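Renting or Buying? Computer Equipment for a Small Training Centre

Project report, second year, Business and Computing

Why we chose this subject

When our group was asked to pick a real decision that a real organisation has to make, we went round the houses for a good fortnight before settling on anything. We had thought of delivery routes, then of a booking app, and for one long afternoon of vending machines. In the end the idea came from the Gammont Training Centre, where one of us had done a summer placement in the office. The centre runs evening and weekend courses in bookkeeping, office software and simple design work, and its computers were getting very old indeed. The manager was kind enough to let us look at the problem properly, and we would like to say at the very start how grateful we are for all the tea.

The question she gave us was a plain one. Should the centre buy new machines outright, or should it rent them over a fixed term and hand them back at the end? We added a second question of our own, which was whether the centre needed new machines at all, or whether some of the old ones could be kept going with a bit more memory and a different operating system.

What the centre has now

There are 26 desktop computers in the two teaching rooms, bought in several batches over the years, so hardly any two neighbouring desks are alike. Most of them take so long to start that the tutors come in early on a Saturday to switch them all on before the first class. We sat in on one of these mornings and it was a real education! The bookkeeping room was usable by the time the learners had hung up their coats, but two machines in the design room were still installing updates well into the first exercise, and the tutor had to pair people up.

We also asked the learners what bothered them most. We had expected complaints about speed, and there were plenty, but noise came up nearly as often. The older machines have fans that run all the time, and with a whole room of them going it is quite hard to hear the person at the front. We had not thought of this at all and went back and added noise to our list of things to compare.

How we went about it

We wrote to three suppliers and asked each of them for a price to buy and a price to rent, for the same sort of machine. Only two replied in any useful way. Skalgate offered both options and sent a very clear sheet with everything set out by month. Masson sells but does not rent, although it will take old equipment away and knock a little off the bill. The third supplier sent us a brochure and then telephoned several times to ask whether we were ready to order, which we were not.

The model we used for comparison was the Ultia desktop, in the version with a 128 GB drive. That may sound small, but the centre keeps all its course files on a shared server and learners are not meant to save anything on the machine itself. We did check this with the tutors, and apart from one or two people who keep their holiday photographs at work, they agreed that the smaller drive would do. 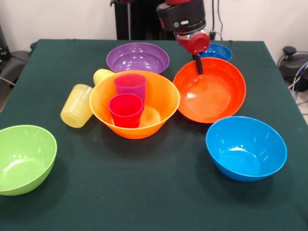 For the rental option we looked at a term of 3 years, as this was the shortest one where the monthly price came down to something the centre could manage. Repairs are included, and so is a replacement machine if one cannot be mended within a few days. With buying, the guarantee runs out sooner and after that the centre has to pay for each repair as it comes. The manager told us that she sets aside £2,000 a year for repairs at the moment and that it has been spent well before the end of the year every time, usually on power supplies and broken drives.

What we found

Taken purely as a sum of money, buying is cheaper if the machines last a long time and little goes wrong with them. Renting is cheaper once repairs are counted at the rate the centre pays today. We went back and forth on how fair it is to use today's repair bill for new machines – they ought to break less, after all – and so we worked it out again with half the amount. The two options then came out very close together, with buying a little ahead.

The old machines were a pleasant surprise. We were allowed to try a free operating system on four of them, and three ran a good deal better afterwards. The fourth would not find the network whatever we did. These could be perfectly good for the word processing course, although the bookkeeping package will not run on them, so they are only part of an answer.

Our advice

We suggest that the centre rents new machines for the design room and the bookkeeping room in stages, beginning with design, and keeps the best of the old ones as spares. We would also ask Skalgate whether the rental can be paused over the summer, when there are no courses. We did ask, rather late in the day, and had not heard back by the time this report was due.

If we were doing the project again we would start on the supplier letters much sooner, and we would measure the noise properly with a meter. Our own ears did not always agree.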